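**Visit notes: Sellby foreign-trade zone, open day, October**

Registration was at 8:30 in the Cendby office, gate 2. The zone operator runs one open day a year for importers, brokers and anyone else who files entries through the port. I went for the session on inverted tariffs and stayed for the floor tour.

Marwan Saab, who manages zone compliance for Kassab, gave the opening talk. The site has 3,640 pallet positions under activation, split between general storage and a smaller production area. Goods admitted to the zone are not entered for consumption until they leave it, so duty is deferred. If they are re-exported, no duty is paid. He spent longer on status elections than I expected - privileged foreign status locks in the classification and rate at admission, and that choice now matters more than it did when rates were stable. Several clients have had to rework landed cost models more than once this year.

The tour covered receiving, the cage for high-value goods, and the production area, where Flereo assembles pump units from imported castings. Flereo has 5 lines in the building. Inventory is tracked by unique identifier for the pump parts and by FIFO for everything else. I asked how the two methods are reconciled at year end. The answer was that they are kept in separate ledgers and reported separately.
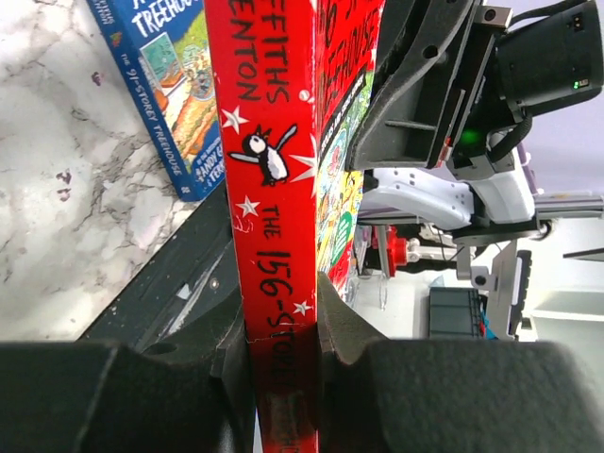
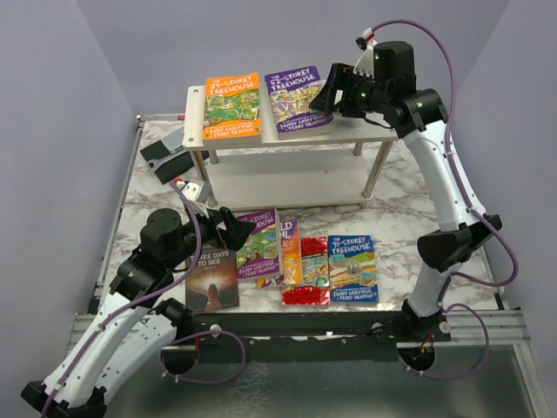
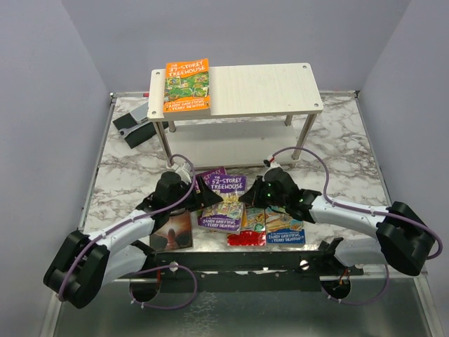

Classification took up the second half of the morning. The broker on the panel kept to ordinary consumer goods and worked from the heading text down, which was the right approach for a mixed audience. Printed matter is the easy end of the schedule. A paperback like The 52-Storey Treehouse goes to heading 4901 and is free in the general column. A small two-tier shelf on metal legs takes more work: it falls under furniture in 9403, but the subheading depends on which material gives it its essential character, and the top board and the legs may point in different directions. Additional duties by country of origin are then checked separately, and a free general rate does not settle that question.

The cost session was shorter. Kassab charges a minimum of $600 a month per account before handling, which rules out low-volume importers unless their goods carry high rates. Weekly entry reduces merchandise processing fees for anyone shipping out daily. There was no handout for this part, and the slides were not shared afterward.

Parking is limited on the Cendby side. Bring photo ID and closed shoes for the floor.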